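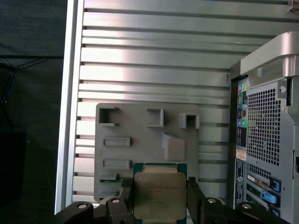 Cirkach Magnetic Screwdriver Set: my two cents

Posted by Nawal Ait Brahim, 7 November 2020

Print this page | E-mail this to a friend

So my old desktop finally got too slow to put up with, and I decided I was going to do the upgrade myself. Trouble is, the only screwdriver I own lives in the kitchen drawer and mostly opens paint cans! I picked up the Cirkach set in October for 30 dollars and I've had it out nearly every night.

You get a fat handle, a skinny handle and 60 bits in a fold-out case. The fat handle is the one I reach for. It's got a soft rubbery grip and a cap on the end that spins, so you can push down with your palm and turn with your fingers. The magnet is strong enough to hang on to those tiny drive screws (I dropped plenty with my brother's Drurnent set, and one of them is still behind the radiator).

Now the gripes. The labels on the case are gray on gray, so I ended up dotting my favorites with nail polish. The bits sit so tight in the foam that I needed pliers for the first few, and the skinny handle is kind of useless, it slips if your hands are even a bit sweaty. And no extension bar! I borrowed one from my Hivari socket kit and it fit fine, but for the price I'd have liked one in the box.

Would I buy it again? Yep. I've since done a laptop hinge, my son's game controller and the battery cover on the bathroom scale, and the tips still look sharp. I'd give it 8 out of 10.

Comments

tamsin_k: Does the long Phillips fit down a deep hole? My printer has one screw I can't get to.

Nawal: Depends how deep, the bits are pretty stubby. Get an extension.

oldgarage: Had mine a year, case hinge snapped but the bits are good. Nail polish is a great idea, stealing that.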